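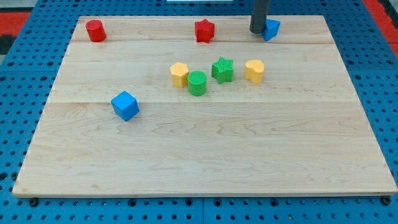

4. Aceitado de la tabla de arce

La madera sale de fábrica lijada y con una sola mano de aceite. Antes del primer uso en cocina hay que completar el tratamiento. Reserve una tarde y trabaje en un lugar ventilado.

4.1 Retire todo lo que haya sobre la tabla y pase un paño seco en el sentido de la veta.

4.2 Vierta 5 ml de aceite mineral Korisa en el centro y extiéndalo con un paño de algodón hasta los bordes. Insista en las juntas entre listones, que absorben más.

4.3 Deje reposar 17 minutos y retire el sobrante.

4.4 Dé la vuelta a la tabla y repita los pasos 4.2 y 4.3 por la otra cara. Los cantos se aceitan al final, con el mismo paño.

4.5 Coloque la tabla de canto, apoyada en la pared, hasta el día siguiente.

Nota: las vetas onduladas y las líneas más oscuras son propias del arce. Pueden acentuarse con el aceite.

PRECAUCIÓN: los paños impregnados de aceites secantes (linaza, tung) pueden arder solos. Si utiliza uno de estos aceites en lugar del mineral, extienda los paños al aire libre hasta que se sequen del todo. No los guarde arrugados.

5. Limpieza diaria

5.1 Lave las dos caras con agua templada y jabón neutro, aunque solo haya usado una.

5.2 Seque enseguida. No deje la tabla en remojo ni la meta en el lavavajillas.

5.3 Si quedan manchas u olores, frote con sal gruesa y medio limón, aclare y seque.

5.4 Cuando la superficie se note áspera, pase una lija de grano 200 y repita el apartado 4 completo.

Los recambios de aceite y las patas de goma Trasano se piden por separado. Consulte las referencias en la página 53.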